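A morning at the Kitley pottery, open day

8 July 2026

I had wanted to see the pottery at Kitley for a long time, because I buy their bowls for my kitchen and I like to know where my things come from. It opens its doors to visitors only on one day of the summer. I took the early bus and walked the last part, 3 kilometres along a lane with high hedges. There was a sign at the gate and a field where cars could park, already half full.

The visit is free but you must put your name on a list and wait for your group. Mine was the second group of the morning. We were given paper covers for our shoes, which were too small for the men, and a sheet with a plan of the buildings. The plan was old and it still showed a shop where the glaze store is now, so several of us went through the wrong door.

The first room is for the clay. It arrives in bags on pallets and is mixed again with the scraps from the day before. It smells like a cellar, a smell I like very much. Our guide let us press a thumb into a block of it. She explained that the clay must rest before it is used, and that in a dry summer they cover it with damp cloth and look at it morning and evening.

After this we saw the wheels. I expected many, but there are only 4, and on the open day two were working. The potters make the Loketti range here, the low bowls with a thick foot. I own three of these and I never asked myself why the foot is so thick. The guide said it helps the bowl to stand straight in the kiln, and it also gives the hand something to hold when the bowl is dipped in glaze. A boy in our group asked how many go wrong. The potter laughed and pointed with her elbow to a bucket.

The mugs are made in another way, with liquid clay poured in plaster moulds. The handles are made apart and put on by hand with a little slip. I found this the most interesting part of the visit. The person doing it works very fast and turns each mug only once. We were told that a good day is 55 handles before the first tea, but that in winter, when the Crăciun orders come in, they stop counting. Crăciun is the red and white set which is sold for Christmas. I did not know that they begin it already in July.

The kilns are at the back, in a building with a metal roof, and it was very hot there. We could look only from the door. One kiln was open and cooling, and the other had a red light. I would have liked to stay longer, but the third group was already behind us and people began to push a little.

From there we passed to the finished ware. I asked about the plain white mugs, since at home mine has a grey mark inside which does not wash out. It comes from the spoon, the guide said, and not from the glaze. A paste of baking soda will take it off if you are patient. 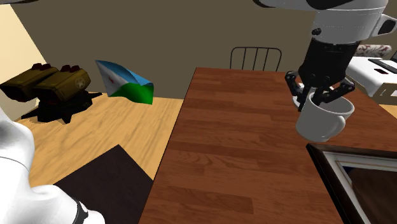
She also said never to put a cold mug directly under boiling water, especially in January when the cupboard is against an outside wall. I have done this all my life — perhaps this is why my handles come off.

The shop is in the old stable. The seconds are on the tables by the window, and by eleven the best had gone. I found one Loketti bowl with a small drop of glaze on the rim, and a Skarkus jug, which is a shape they no longer make. The jug was marked 55 and I thought about it for the length of a coffee, then I left it. When I came back to look again, it was sold.

The coffee itself was good and the cake was a bit dry. There is only one toilet for visitors and the queue went out to the yard, so please plan for this if you bring children. The path to the kilns has two steps without a rail. For the bus back, you must cross the road and wait on the side without a shelter, and wave your arm, or the driver does not stop.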